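Mellby Plant Quiets Its Blower Room, and the Neighbors Can Hear the Birds Again

The blower building at the Mellby water treatment plant used to announce itself from two streets away. Not anymore! Crews finished the last of the noise work on Thursday, and by mid-afternoon people were standing at the fence line having a normal conversation, something the plant's own operators had given up on years ago.

The project replaced the old inlet filters and mufflers on all 11 air blowers with new Wunmont units, added flexible connectors between the blowers and the header pipe, and wrapped the long discharge run in heavy insulation. Two of the machines also got full enclosures, the pair closest to Figueroa Street, where most of the complaints came from.

"I came in for the evening shift and thought we'd lost power," said Rodrigo Echevarría, the plant's lead operator. "Then I looked at the gauges and everything was running fine. What a great feeling."

Low-pitched noise was the toughest part of the job. The old blowers pushed out air in pulses, and those pulses traveled down the pipe and shook everything attached to it, from the hangers to the window panes in the control room. A thicker wall does very little against that kind of sound. The new mufflers have chambers sized to the speed the blowers really run at (slower at night, faster in the morning when the flow picks up), and the difference along the pipe gallery is wonderful. You can put a hand on the header now and barely feel it. 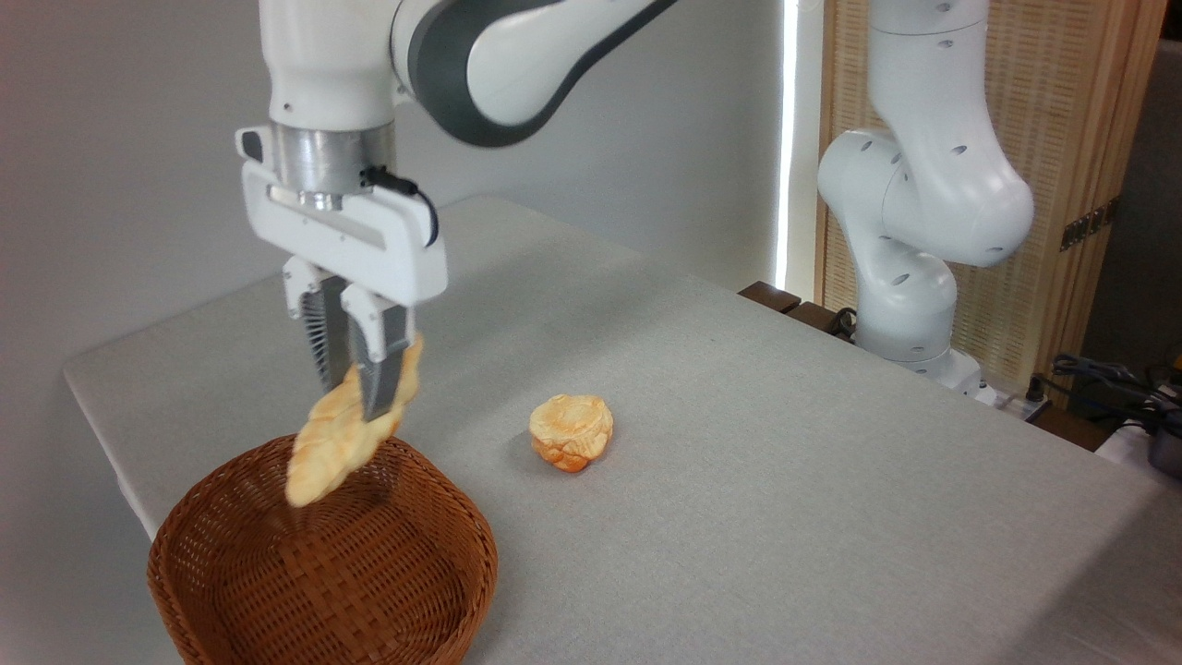 Sabine Tiedemann, the acoustics engineer who designed the system, spent seven nights at the site taking readings before she drew anything. She found that one badly supported elbow was responsible for a good share of the hum reaching the houses, and the fix was a new bracket and a rubber mount. She is clearly delighted with that one, and she took time on Thursday to show it to anybody who asked.

The installer, Trondstead Mechanical, did the work one blower at a time so the aeration tanks never went without air. Pressure drop across the new equipment came in lower than the old setup, so the motors are working a little less hard as well. The plant will track power use through the winter and post the numbers in the spring.

More than 50 residents signed up for a walk-through of the building, and the plant has added a second evening in December to fit everyone in. Tours start at 7 p.m. at the main gate. Closed-toe shoes are required, and ear protection will still be handed out at the door for the stretch between the enclosures. Names for the second evening are being taken at the front office.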